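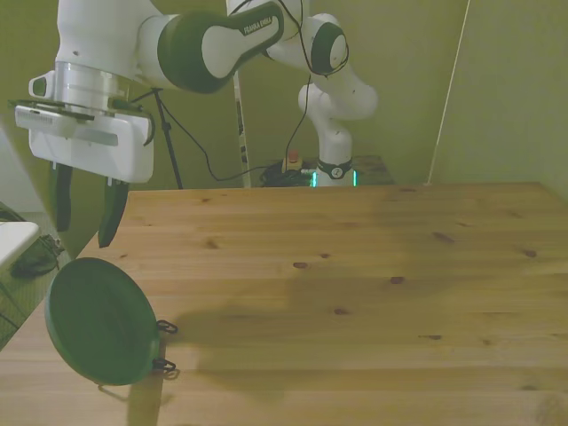

Call for participants: does a pan need a stand?

Wekedura is looking for 30 households to live with a wire pan stand for 10 weeks and tell us whether it was worth the space it took up. We test kitchen storage, mostly the sort of thing that gets bought on a Saturday and ends up at the back of a cabinet by the next one.

The stand comes from a small maker called Motari. It's a thin piece of black wire, bent so that a pan can be stored tipped up on its edge instead of lying flat in a stack. According to the leaflet it "frees your kitchen." I have my doubts. A pan lying flat in a cabinet with another pan on top of it takes up almost no extra room, and most of us have done it that way for years without feeling imprisoned. Still, people do complain about scratched coatings and about having to lift out four pans to get at the fifth, and maybe a piece of wire helps with that. I'd like to hear it from people who cook, because the leaflet was written by someone with a stand to sell.

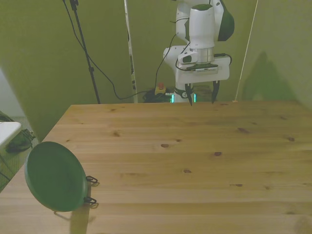

Tilted on its rim on the pine table, with the two wire clips at the right.

What you'd be doing

You get one stand and one green pan to go with it. Keep the pan on the stand wherever you'd really keep it: counter, shelf, top of the fridge. Use it for your normal cooking. Every time you put it away, you either use the stand or you don't, and you mark which on a card. Please don't use the stand to be polite to us. A card full of "didn't bother" is a perfectly good card.

Once a week there's a short phone call. We'll ask where the stand is now, what else has been put on it or hung from it, and whether it has fallen over. If it has moved to the garage, say so.

Halfway through, we ask you to change one thing, either the surface or the room. Motari says the stand works on any flat surface. I've owned enough furniture to be wary of the word "any." Bare wood with knots in it, tile with grout lines, a counter that slopes a little toward the sink -- we want all of them.

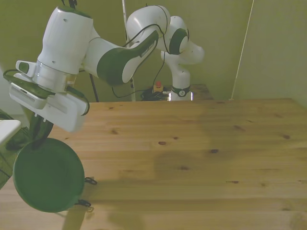 At the left edge of the wooden table, clips on the right-hand side of the disc.

Who we want

You cook at home at least four days a week. You own more pans than you have good places for. It helps if you share the kitchen with somebody, since half of all storage schemes fail when the second person comes in and puts things back the old way. Small kitchens are welcome and so are messy ones.

We don't want anyone who already sells, reviews or gets free samples of kitchen goods. We also don't want anyone who plans to tidy up before each phone call.

Children in the house are fine, but the stand is thin wire with curled ends, so use your judgment about low shelves.

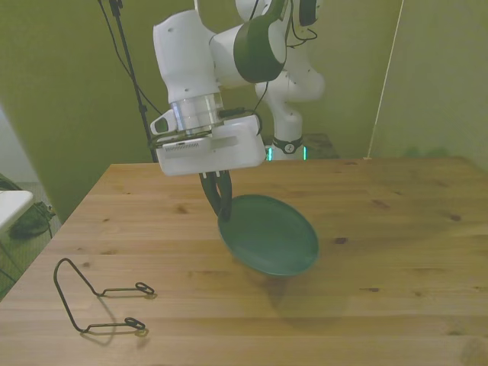
What you get

You keep the pan and the stand, plus a grocery card at the end. The card is the same amount whether you loved the stand or threw it in a drawer in week two. Motari supplied the stands but has no say in the questions and won't see your name. I insisted on that before I agreed to run this, and I have it in writing.

I should also say what this won't be. Thirty kitchens can't prove anything about kitchens in general, and I'd be suspicious of a report that claimed they could. What we can do is write down what happened in yours. The results go into our storage guide, planned for 2028, and you'll get a copy of the part on pans whether it's flattering to the maker or not.

How to apply

Write to Hiwot Chala at the Wekedura office by Tue 13 January. Tell us where your pans live now, who puts them away, and the last storage gadget you gave up on and why. A few lines will do. A photo of the cabinet is useful if you can stand to send one -- leave it the way it is.

Everyone who writes will get an answer.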